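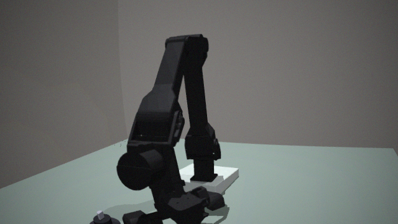
News > Features > Out and About

A Saturday at the Sturano pressing plant

15/01/2022 | 7 comments | 19 shares

I have been buying records since before I had anything to play them on, so when Sturano announced an open day at their pressing plant I signed up the same evening and then worried for a week that it would snow. It did snow, a little, but the bus to Nasorholm ran fine and I was at the gate with a thermos well before the doors opened.

The tour started in the cutting room, which is much smaller than I'd pictured (my kitchen would beat it) and very warm. They were cutting a side of the new Birhane album while we stood there trying not to cough. You can put on headphones and hear the music going onto the lacquer, and I could happily have stayed there until lunch, but there was a line forming behind me and I do try to be polite.

From there we went down to the presses. Sturano runs three of them, and two were going that day, both on the black vinyl edition of the Ullutberg live record. The smell is something between a new shower curtain and hot crayons, and it stayed in my scarf all weekend! Each record gets squashed, trimmed and slid onto a spindle to cool, and our guide let us hold the trimmings, which are soft and bendy for a moment and then suddenly aren't. She told us they go back into the grinder and come out as part of some later record, so bits of Ullutberg may well end up on somebody's polka compilation.

After coffee (free, and good, with cardamom buns that went quickly) there was a listening session upstairs. They played us a test pressing with a fault in it and asked us to put a hand up when we heard the click. I put mine up twice in the wrong place. The man beside me got it right away, and was very gracious about it.

The shop at the end was my undoing, as my wallet and I both knew it would be. I came home with the Ullutberg seven-inch, a felt mat I didn't need, and a Birhane poster that is still rolled up behind the sofa while we discuss which wall.

They hope to do another open day next January. Wear thin layers under your coat, and take the early bus, as the later one gets you there after the cutting room has closed.

7 comments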